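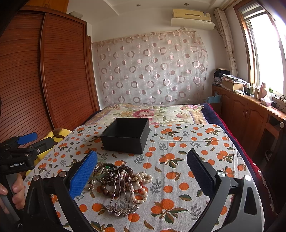
Bangle, beads and hair ornaments beside an open black box

Home | News | Local | Money | Contact

Uvcombe insurer Flerkari will raise its single-item limit for unlisted jewellery to 1,000 pounds in October. Pieces above that value must still be named on the policy -- with a valuation no more than 18 months old.

Oksana Polishchuk, head of household claims, said 2,635 policies would change at renewal. Premiums stay as they are. 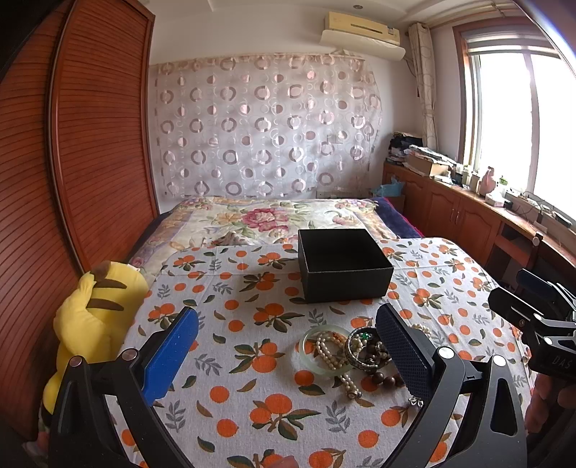
Pearls, a pale green bangle and dark brown beads

Pairs count as one item.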